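Grotar Gallery add-on – Support
Thread: Upload queue stuck after update

mossgate7
Updated the Grotar add-on Tuesday. Since then anything over 3 MB sits at "processing" forever. Small files go through fine. Cleared cache, rebuilt the job queue, no change. Nothing in the server error log either.

Server is a Bimetti shared plan, if that matters.

Cludberg
It matters. Bimetti kills background jobs after 10 seconds on shared. Ask them to raise it.

mossgate7
Was fine before the update tho, same host, same limits. Took me 7 tries to get one big file in.
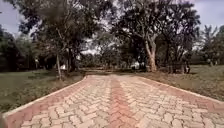 Every other one that size is still in the queue. Deleting them from admin does nothing, they come back when I refresh.

endale_fan
Same problem and I'm not on Bimetti. So no, not the host. I've got 400 stuck jobs now and the members are getting grumpy.

Cludberg
400 stuck jobs could be a totally diferent thing. Did you both update from the same version? Skipping one breaks the queue table.

endale_fan
Didn't skip any. Please read the post.

Cludberg
I did read it. You never said which version you came from.

mossgate7
ok, can we not. I came straight from the May release, no skips. Turned off the Endale watermark plugin just now and the queue started moving – slow, but moving.

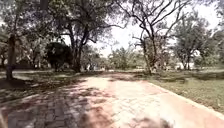

What to try (edited in by mossgate7)

1. Disable Endale watermark
2. Run the queue by hand from admin, 3 at a time
3. Turn watermark back on after its empty

endale_fan
Step 1 worked here. Step 3 broke it again right away. So its a workaround, not a fix. Leaving the watermark off isn't an option for us.

Cludberg
Still think the time limit plays a part. File a bug with both.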